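Equipment Plan for the Garment Handling Project
Final report, section 3 to section 6
Mawar Tarigan and Aisyah Pillai

3. What we had to buy

Our project needed hand-held grippers that one person can carry and use on clothing. The lab at Kernden already had a desktop computer and a storage drive, so neither is in our budget. Everything else had to come out of the equipment money for the course, and orders had to be in by November.

We began with a list of every part the work would use, then crossed out what we could borrow. What was left fell under grippers, printed markers, spare finger pads, batteries, and a coat rack. The coat rack was added late. Our first plan had all the clothes flat on a table, but hanging garments were in the project description and we had read past it.

3.1 One gripper or two

The biggest question was whether to buy grippers singly or in pairs. A single gripper would have left money for a second set of batteries. Aisyah tried folding and hanging with one hand behind her back for an afternoon, and most of the tasks on our list were either very slow or could not be done. Cloth needs to be held in one place while it is moved in another. We changed the order to pairs and cut the spare batteries.

A fold of dark navy fabric is pinched in the white-and-gray gripper, which has a square black-and-white marker fixed on top, and more of the cloth hangs down close to the light gray one.

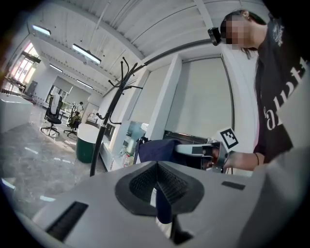
3.2 Quotes

We asked two suppliers for prices. Flustport sells a finished gripper with a one-year warranty. Cullinane sells the body as a kit, and the buyer fits the finger pads. The kit was $170 and the finished unit was $200. Shipping was $34 from either one.

Mawar wanted the kit. Aisyah wanted the finished unit, because we had no one on the team who had assembled one before and the schedule had only a week of slack in it. We went with Flustport. Looking back, the price gap was small enough that we spent too long on this.

4. Consumables

We set aside $100 for consumables. This covers marker prints, tape, and finger pads. We had no good way to guess how fast pads wear on heavy cloth such as denim, so the pad figure is the weakest one in the plan. The Lindodance team in the room next to ours let us see their order history, but they handle boxes and their pads last longer.

Clothes cost us nothing. We brought in our own.

5. Space

The rack needs clear floor on all sides so that a person can lean in with both arms. Chairs have to be moved back before a session. We did not budget for lamps. If the project moves to another room, lighting should be checked before anything is ordered.

6. Changes for next year

Put the batteries back in. Order pads early, in two thicknesses. Ask for the shipping cost in the first email to a supplier, as we lost four days waiting for it.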